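Letora Robotics Club: pre-run safety checklist, bedroom task
Filled in by: Zodwa Kekana
Checked by: Dalibor Kopecký
Month: January
Project: Stan (trash bag job, practice for the home chores round)

1. E-stop reachable from operator spot
OK. Flora had it in her hand the whole time. Keep it that way, not on the chair.

2. E-stop tested before arms powered
OK. Pressed twice, both arms went limp like they should. Someone hold the arms next time you test, left one dropped faster than the right.

3. Speed limit set
OK after fix. Config still had the value from the old demo. Back to 400 now. Corentin to lock the file so it stops changing.

4. Grip force limit set
OK. 600, same as last session. Fine for a bag. Do not use for the cup task.

5. Joint covers and screws
OK. One screw on left shoulder cover a bit loose, tightened. Add thread lock when we get teh new tube.

6. Battery and charge
OK at start. Log says 4000 cycles of the gripper since last service, so book it soon.

7. Floor clear inside arm reach
NOT OK. Black plastic heap on the carpet by the wall with cables tangled in it. Cables out first, then plastic, then we run. Left gripper is right in front of it so this one is not optional.
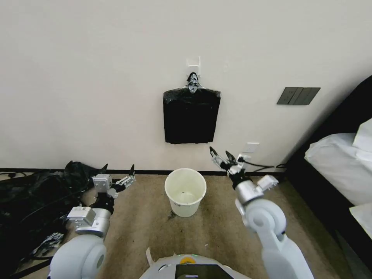

Can we run with one item still marked NOT OK?
Only with arms powered off, for measuring or moving the base by hand. Anything with power waits until the item is fixed and a second person initials it.

8. Wall outlets and plugged in cables
COMMENT. Outlet low on the wall is in use, black cable going along toward the bed. Right gripper is close to it. Set a no-go box around the outlet before the next try, Akinyi has the script.

9. Wastebasket position
OK. On the carpet near the wall. Put tape marks down so we get the same start every time.

10. Bag on hook
OK for now. It's a small stick-on hook so pull test by hand before each session. If it comes off, stop and re-stick, don't let the arm chase it.

11. People outside the line
Mostly. Two people leaned in to look at the screen. Ask first, operator says clear, then lean in.

12. Logging on
OK. Disk had space for 2000 more clips. Names need the run number first, Corentin's are backwards agian.

To do before next run
Cables out of the plastic (Flora)
No-go box (Akinyi)
Tape marks (Zodwa)
Config lock (Corentin)

Status: HOLD until 7 and 8 are initialed. DK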